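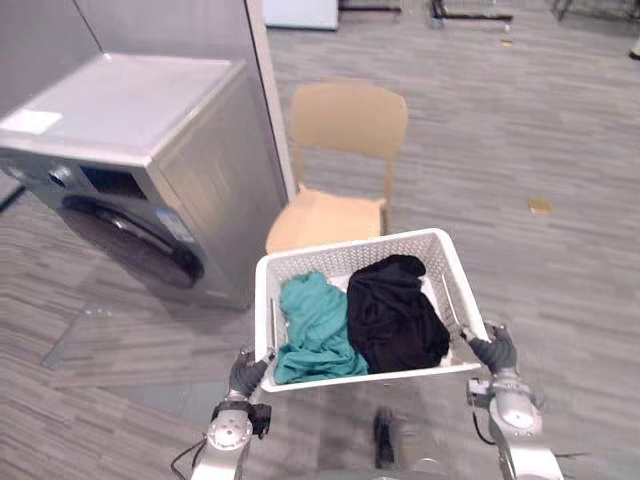 Basket carry at the washer bay, both arms.

Pelon laundry cell - incident review, minutes
April 2, 2024
Chair: Anastasia Koutsoukos
Attending: Pelon software, Kingi hands team, Otcombe site safety (by phone, mostly audible)

1. Previous minutes
Accepted. The spelling of Tircombe was corrected again.

2. The dropped basket
Chair read out the log entry. On carry 1,148 the left hand let go of the basket between the washer and the chair. The right hand did not let go. The basket swung down, the clothes went on the carpet, and the robot walked the empty basket to the chair and reported the job complete. Software asked that the minutes show the report was sent on time.

No one was hurt. The operator was outside the marked line, where the operator is supposed to be. Site safety said this was the first good news of the call.

3. Cause, as far as we have one
Kingi went through the hand data. Finger force on the left side dropped to zero for 17 milliseconds, came back, and dropped again for good. They think it is a connector at the wrist working loose when the arm is loaded and tilted. Software thinks the hand controller restarted. Both sides have a graph. The graphs were compared and are of the same thing.
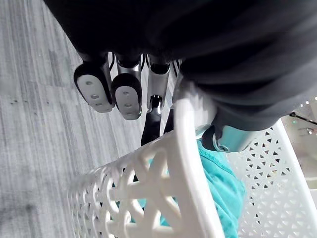 There was a long discussion about where the fingers should go on the rim. The current grasp was tuned on a solid-walled tub back in December, and the openwork basket came in later without anyone re-running the tests. A fingertip that lands on a hole in the wall reads as light contact, and the controller squeezes harder to make up for it. Kingi would like it to stop doing that. Software said it was a feature. Chair asked for it to be a feature somewhere else.

4. Why it didn't stop
This took most of the hour. Losing one hand during a two-handed carry should trigger a hold. The hold was there, but it waits 600 milliseconds before it believes the sensor, a setting put in at Tircombe to get rid of false alarms. It did get rid of them.

Site safety wants the delay cut to 100 and will accept the false alarms. Software warned there could be up to 17 a shift. Site safety said they could live with that and had lived with worse.

5. Actions
- Kingi: reseat and strain-relieve the left wrist connector, then check the right one too.
- Software: hold delay to 100 ms before the next carry. "Complete" to require something in the basket.
- Otcombe: reprint the floor line notice. The old one says "Do not cross unless necessary" and people keep finding it necessary.
- Chair: written report to Tircombe, with one graph.

Two-handed carries stay suspended until the first two are signed off. Folding trials may go on, such as they are.

6. Any other business
Software asked whether the event could be logged as a partial success. It could not.

Next meeting when the connector parts arrive.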